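Home News Meetings and Minutes Events Contact

Galstead Repair and Reuse Society
Minutes of the meeting held on 2019-08-21

1. Welcome and apologies
The chair welcomed everybody warmly, with a special word for the newer members, and thanked those who had brought cake. Apologies were received and noted. The minutes of the last meeting were agreed, once the spelling of Clernivdale had been put right.

2. Report on the visit to the Dralwood workshop
The secretary gave a full and very cheerful account of the open day at Dralwood, where our hosts from the Politis project are looking into how robots might help with taking old computers apart. The coach left Clernivdale a little late — the usual trouble with the car park barrier — but we were met with tea and could not have been made to feel more at home. The visitors' book had reached 441 names by the time we signed it.

After a short talk we were taken through to the benches, and members agreed it was a treat to stand so near to the work and ask whatever came into our heads.

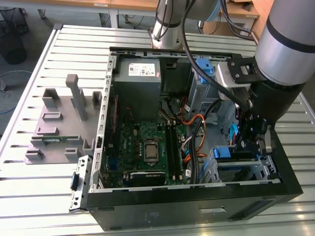 Desktop computer on its side at the Dralwood bench, with the gripper over the drive bay end of the case.

Several members asked how the arm copes with cases of different makes, and the staff were good enough to go through it twice. Their answer, as the secretary understood it, was that every make brings its own clips and catches, and a good deal of patience is called for. One member felt that a screwdriver and a steady hand would still be quicker, and a friendly discussion followed which went on through most of the second pot of tea.

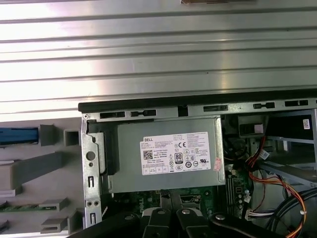
Closer in, with the Dell power supply and its label, and the gripper reaching in towards the motherboard.

It was agreed to send a letter of thanks, and to ask whether a return visit might be possible for the 7 members who were on the waiting list for seats.

3. Donated computers
Two further machines have been handed in and are in the back cupboard. Members are kindly reminded to take out any discs before leaving a computer with us.

4. Any other business
The kettle is to be replaced. The lost umbrella from the coach is with the secretary.

The meeting closed with thanks to the chair.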